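The Second Life of the Kidham Line

Twenty-two miles of dead railroad, one stubborn surveyor and a lot of gravel. We walked it end to end

The first thing you notice is the quiet, and the second thing is your shins. Brambles. The southern end of the old Kidham branch has been cleared three times in four years and three times it has come back, thicker, like it was taking it personally.

Saqib Zaidi doesn't slow down for it. He has the kind of boots that cost more than my car payment and he goes straight through, talking over his shoulder the whole way about drainage.

"Everybody asks about the bridges," he says. "Wrong question. Ask about the ditches."

So, the ditches. The railroad men who built this line dug one on either side of the track bed and kept them clean by hand, every spring, for as long as trains ran. When the trains stopped the ditches filled up with leaves, then dirt, then small trees. The water had to go somewhere. It went across the trail bed, and took a good part of it along.

That is the short version of why a path that was supposed to open years ago is opening now, in pieces, with a ribbon at one end and orange netting at the other.

What was here

A branch line, never a grand one. It carried feed, lumber, canned beans from the plant at Sopacua, and on Saturdays (in the good years) people going to the city to buy shoes. Six stations. Two are gone without a trace, one is a dentist. The one at Kidham is still standing, brick, with the ticket window boarded up and a bees' nest in the wall that nobody in the county office wants to be the one to sign off on moving.

The last freight ran with four cars on it. A man I met at the Sopacua diner remembers it because he was late for school waiting at the crossing and his teacher didn't believe him – there hadn't been a train in weeks. He still sounds sore.

After that the rails were pulled for scrap. The ties mostly weren't, they were rotten already, and the ones that weren't rotten turned up in gardens. Walk down any street in Sopacua and look at the flower beds. There's your railroad.

The paperwork years

Here is where most stories like this one stall, and this one did too. A railroad corridor looks like one long piece of land. On paper it is hundreds. Some strips were bought outright, some were only ever borrowed for as long as trains ran, and a few seem to have been taken on a handshake between men who have been dead for a century.

Zaidi counted. There are 538 separate parcels touching the line, and he has read the deed for every one of them, some handwritten, one with a coffee ring he swears is older than he is. He was hired for a three month contract. That was nine years ago.

"I thought it was a mapping job," he says. "It's a mapping job the way marriage is a catering job."

Most of the landowners were fine. They wanted to know about dogs, mainly, and whether there'd be lights. A handful were not fine. One had built a garage squarely on the track bed and wasn't about to move it, so the trail now does a neat little jog to the left there, around the garage, past a basketball hoop, and back. It's my favorite hundred yards of the whole thing. You come round the corner out of deep woods and somebody is washing a truck.

Gravel, and opinions about gravel

Surface. You would not beleive how long grown adults can argue about surface.

Road bikers want asphalt. Horse people want anything but asphalt. Runners want crushed stone, the fine stuff, packed down. Wheelchair users want it firm and want it to stay firm after rain, which a lot of crushed stone does not. Parents with strollers want what the wheelchair users want. Then there's a small and very vocal group that wants it left alone, dirt and roots, as nature intended, although nature didn't intend a railroad embankment in the first place.

What they've ended up with is a compromise, and it works better than it should. Asphalt for the miles nearest each town. Crushed limestone in between, over a proper base, with a soft shoulder on one side for horses. The stone comes from the quarry at Clovano, nine miles off, and it goes down pale gray and then turns nearly white in the sun. On a bright afternoon you will want sunglasses. Bring sunglasses.

The stone bill was bigger than the bridge bill. I asked Zaidi to repeat that and he did, with some pleasure.

Stopping for the night

I did the walk over two days, because I am not twenty-five. The halfway point falls close to Zuladitz, which has a gas station, a church, a very good bakery and rooms to rent over the hardware store. I took the back one. Hot shower, clean towels, a window onto the loading dock. The bakery opens at five and you'll know it's five, the smell comes up through the floor.

Get the onion rolls. They sell out by eight and the woman behind the counter has no sympathy.

Small towns along a trail like this tend to get told they're about to be rich. Zuladitz has heard it before, about the lake, about the outlet mall. People were polite with me about it. The hardware store has started stocking inner tubes. The church has put a spigot on the outside wall with a sign that says WATER, FREE, and a tin cup on a chain that I would not personally use. That's about the size of the boom so far, and everyone seems ok with that.

Chairs are the other thing. All along the Zuladitz stretch people have put out chairs at the ends of their yards, facing the trail. Kitchen chairs, lawn chairs, a church pew. Some for walkers, some for watching walkers. Took me a mile to work out which were which and I sat in at least one wrong one.
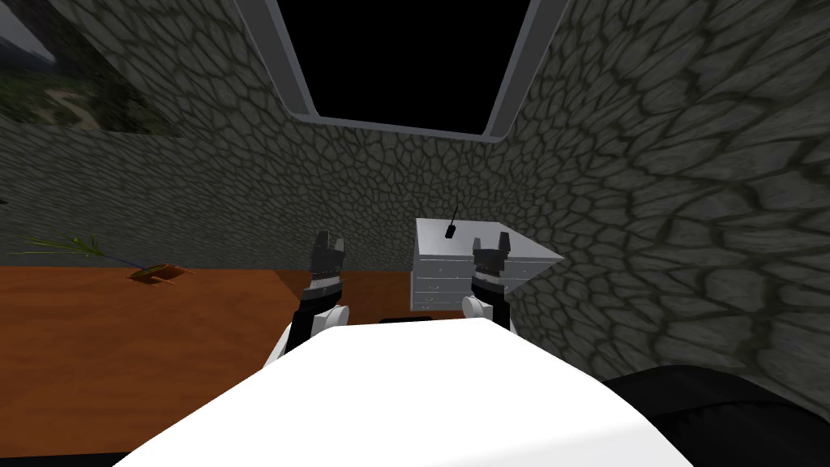

The long bridge

Day two, and here's the one everybody does ask about. It crosses the creek valley north of Zuladitz on eleven stone piers, 1,034 feet from end to end and 98 feet up at the deepest part. For decades it had no deck at all. Kids crossed it anyway, along the steel, on dares. I met three different adults who told me they'd done it and all three dropped their voices to say so, like their mothers might still be listening.

It has a deck now. Thick planks laid crosswise, a chest high rail, wire mesh under that. The planks drum when a bike goes over and you feel it in your feet before you hear it. Halfway along there's a bump-out with a bench where you can get out of the way and look down at the tops of trees, and at turkey vultures, from above, which is an odd way to meet a vulture.

The piers are original. Engineers went over every one of them expecting bad news and found some loose mortar and a lot of pigeons. The stone was cut so well that in places you can't get a knife blade into the joint – Zaidi tried, for my benefit, and put the knife away looking smug, as if he'd cut it himself.

What went wrong up here was the approach on the north side. Ditches again. A culvert had plugged, the bank got soaked, and one wet spring a chunk of it the size of a house slid into the creek. That set things back a full season. They rebuilt it with big rough rock at the bottom and willow cuttings stuck in all the way up the slope, and the willows have taken. Looks like it's been there forever, apart from the plastic tags.

North of the bridge

Flatter. Farms. Less shade, more wind. I'll be straight, it's the dull part, six miles of it, and if you've only got one day this is the bit to skip. There's a stretch with corn both sides where nothing happens at all. My notes for that hour say "corn" and then "heel hurts".

But then the trees close in again and you drop down towards Kidham through a long rock cut, ferns on both walls, the temperature falling with every step. They blasted this with black powder. You can still find the drill marks, long straight grooves running down the rock, wide enough to lay a finger in. Water drips. Somebody has been leaving painted pebbles on the ledges, ladybugs mostly.

The station is at the far end of the cut, in full sun. Bees going in and out of the wall.

What's left to do

Plenty. Two short gaps are still closed, both near Sopacua, both with a signed detour along the road. The detour is fine on foot and not so great on a bike, the trucks don't give you much room. The county says both gaps close up by September. Zaidi makes a face at that and says nothing, then says the bathroom situation should be fixed sooner. Currently there are two, and they're at opposite ends.

Maintenance is the real worry. Grants pay for building things, they don't much like paying for somebody with a shovel. The budget has money for 15 days of ditch work a year. Zaidi thinks it needs three times that and will tell you so whether you ask or not. He carries a folding spade on his pack. I watched him stop, twice, get down on his knees, dig out a drain mouth, wipe the thing on his pants and carry on with his sentence.

I asked what he'd do when the last piece opens. He's been offered another line, he says, two counties over. Longer. More parcels.

"I told them no," he says. Then a bit further on: "I told them I'd look at the deeds."

If you go

The trail is open dawn to dusk, no charge. The long bridge has its official opening on 17th May, with speeches, so maybe go the day after. Park at the Sopacua end, there's a big lot behind the old cannery. Kidham has street parking only and the meter by the station eats quarters.

No water between Zuladitz and Kidham, fill up at the church. Phone signal is poor in the rock cut and on most of the corn. Dogs on leashes. Horses have right of way, and know it.

Long pants for the first two miles. I mean it about the brambles.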